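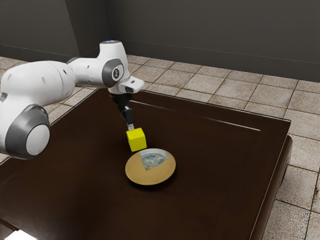 Iona Semple asked me in May why anyone should pay for a book of rules when the simulator already says success or failure at the end of every episode. I had the same doubt before I bought Revano, and it took me a few weeks of daily use to have an answer. So this review is partly my reply to her.

## What Revano is

Revano is a rule pack for simulated pick-and-place work. You get a written guide, a set of episode templates, and a checker that reads your logs and marks each episode as accepted, rejected or "needs a person". It is sold by Vomness. I tested version 2, with my own scenes, which are simple: one arm, one table, a yellow cube and a plate. The task is to put the cube on the plate.

It does not contain a simulator and it does not train anything. If you expect this, you will be disappointed on the first evening.

## The guide

The guide is the best part. It is short, and every rule has a number, so that two people can argue about rule 14 and know they argue about the same thing. The rules I now follow every time are these:

- Write the success condition before you record the first episode, and do not change it in the same batch.
- "On the plate" must say how much of the cube may hang over the rim.
- The gripper must be open and away from the object before success is tested.
- A reset which places the object already touching the goal is a failed reset. It is never an easy episode.
- Keep the failed episodes, with the reason, in the same folder as the good ones.

The third rule was painful for me. My old condition became true as soon as the cube was above the plate and low enough, also when the fingers were still holding it. I had used this condition for a long time and my numbers were nicer than they should have been.

The rule on resets also caught me. My random placement kept a minimum distance between the centers of the two objects, but a plate is wide, and the distance between centers says little about the distance between edges. Revano asks for the gap to be measured from the cube's nearest edge to the rim, in the table plane.

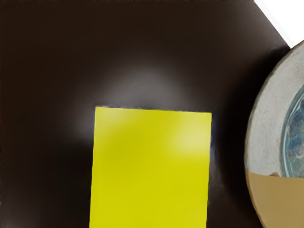
I rewrote the placement in one morning, and after that the checker stopped complaining about resets. The guide gives the formula for boxes and circles. For other shapes it only says "use a suitable method", and I think this is too little for the price.

## The checker

I gave it a batch of 1480 episodes. It accepted 1432 of them. I then looked by hand at every one of the others, and I agreed with most decisions. In the cases where I did not agree, the cube had landed well but was still rocking a little when the log ended. The checker wants a quiet period after release and my logs were too short. You can change the length of this period in the settings, but the guide asks you to report the change together with your results, and I find this correct.

The report is plain text, one line per episode, with the rule number in front. I like it very much. I can search it, and I can send it to a colleague without asking her to install something.

What I like less:

- The checker stops after 200 warnings and does not tell you there are more. I lost half a day before I understood this.
- Templates assume that the table is level and its height is zero. My table has legs and a height, like normal tables, so I had to edit every template.
- The word "contact" has one meaning in the guide and another in the checker settings. In the guide it is geometric, in the settings it is a force above a limit.
- There is no rule about the appearance of objects. If you change colors or light between episodes, you must invent your own way of writing it down.

## Compared with Boros

Before this I used the Boros checklist, which is free. Boros is good for a first project and it can be read in a coffee break. But it leaves every definition to the user, and in my experience each user then chooses the definition that fits the results already on the disk. I include myself. For a student exercise I would still take Boros.

## For whom

If you work alone and throw your data away after each experiment, save the money. If you share episodes with another group, buy it before you record, and read the chapter on resets first. Our partners in Trostville received my last batch with the report attached, and the only question they sent back was about the table height.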